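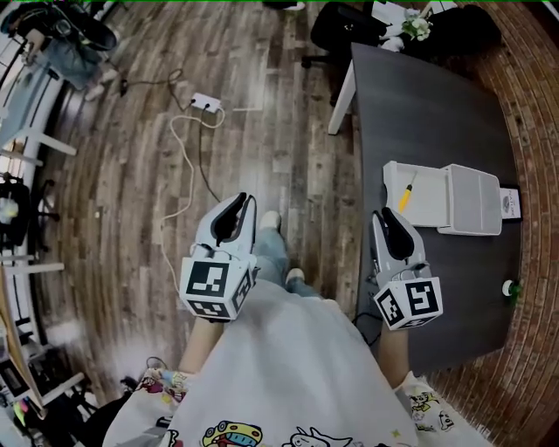
The gray table and the drawer unit, small yellow screwdriver in the open tray.

Imcombe workshop room: progress report for May
Prepared by Oi-ling Siu for Kam-wah Chang

The short version is that the tools have started living in drawers. When the grant was approved, they lived wherever the last person got tired of holding them, and replacing lost screwdrivers was our most dependable expense.

Spending to date is $140, all of it on storage and labels. The drawer units came from Jindness, who delivered 5 of them to the wrong floor and were very gracious while we carried them up. Two are in use. The rest are waiting for shelves, and the shelves are waiting for Fliment to answer an email.

Small hand tools now go in the front trays, one kind to a tray. Tape stays out on the tabletop, after a brief trial of keeping it in a drawer ended with everyone buying their own. Compliance is good in the mornings and drops off after 4 p.m. – I include myself in that.

Still open:

The brick-patterned flooring and the dark planks don't get along with the same chair. Casters that roll nicely on one complain on the other. We would like to try softer casters before asking you for a mat.

The sign-out sheet has two entries, both mine. Vi, the booking system we were asked to test, has none. I suggest we drop one of them and will not fight for either.

For the next period we plan to finish the labels, put up the shelves and sort the screw jar, a job I have now promised in two consecutive reports. No further money is needed until the shelves are settled.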